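Jul 1, 2022

Another week of teaching Jiver to pick things up, and I'm happy to report that my wrist hurts more than the robot's does. I've been doing all of it in the simulator, steering the gripper by hand and saving each run as an example for Nunel to learn from later.

I got 195 runs done, which sounded brilliant until I played them back and chucked 16 (mostly me dithering, or nudging the thing I was meant to be grabbing). So 179 keepers! Awkward shapes are by far the slowest – anything with a point on it wants a different approach every time.

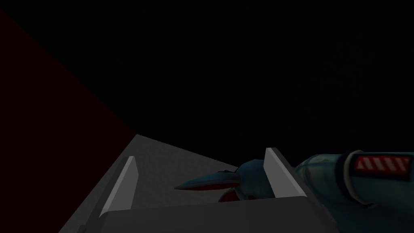

I've also started keeping the lighting low in a good chunk of the runs. The first batch was all lovely and bright, and Nunel got terribly fussy the moment I dimmed anything.

The plan is roughly 4000 examples by September. At 42 on a good evening that's a lot of evenings, so I might need to drink less tea between goes. Next up is sorting the file names, which are a disgrace.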